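From: Bereket Assefa
To: robotics club list
Date: February 5, 2021
Subject: Re: [club] hand-held gripper, what is left to do

Replying inline, have to be out of the lab in a few minutes so sorry for the shorthand.

> Hi all,
>
> I missed the last two build meetings and I'm trying to catch up before
> I take over the Trasasska task. Can somebody tell me where the gripper
> stands? I have the old notes from October but they still talk about the
> long fingers. Also:
>
> 1) are the pads final or do they come off again
> 2) which way round does the camera go
> 3) do I record over the lab bench or over something plain
> 4) how many recordings do we owe for the course, the sheet says 1,000
> but the wiki says something else

OK. October notes are dead, please don't build from them. Long fingers are gone, we went to the short blocks. I'll take the page down when I find the password.

1) Pads come off again. Two holes along the top of each one, leave them reachable, don't glue over them. The edges are a bit rough on the sides that face each other, I know, going to sand them when there is time. Not a reason to reprint. If you do reprint for some other reason use the Kiiskinen file and not the one called Skurnus_final, that one has the holes to close together. I lost an evening to that.

2) Camera looks down between the fingers. Both pads low in the picture, tips up to just past the middle, one each side. If one pad sits a lot higher than the other your mount is twisted, loosen it and start over. Don't try to fix it by cropping, the training script hates that.

3) Plain for the check, bench for the real thing. Do the check every time you have had the camera off. Jaws open, point it at something white, save one picture, put it in the Gistura folder with your initials. Then record.

4) 1,000 is the target for the whole class. The 1,269 on the wiki is what we have counting the bad ones, and the bad ones don't count. So we are not done, sorry. I went through the first batch and threw out anything where the thumb gets in front of the lens or where the pads never close on the object. Didn't get to the second batch. If you want to be useful before you start on Trasasska, do that.

> Is there a write up of the check anywhere? I would rather not guess.

Sort of. Pasting what I have, it's meant to go on the wiki. Fix what you like, the order matters but the wording doesnt.

CAMERA CHECK, DRAFT

Step 1. Seat the camera and tighten the mount by hand. Squeeze the trigger all the way and let go, 6 times. Listen for clicking at the pivots. A click usually means a loose arm, so check the screws and squeeze again.

Step 2. Let the jaws open fully. Hold the gripper over white with nothing between the pads, lens clean, lights on. A soft shadow low down in the middle is fine, hard shadows are not. Save one picture and compare with mine: 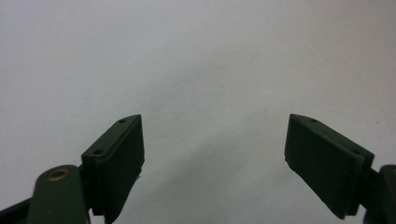 Step 3. Close on the foam cube and save a second picture. Pads should meet it together. Name both files with the date and your initials, then log them in the sheet before you record anything.

Bereket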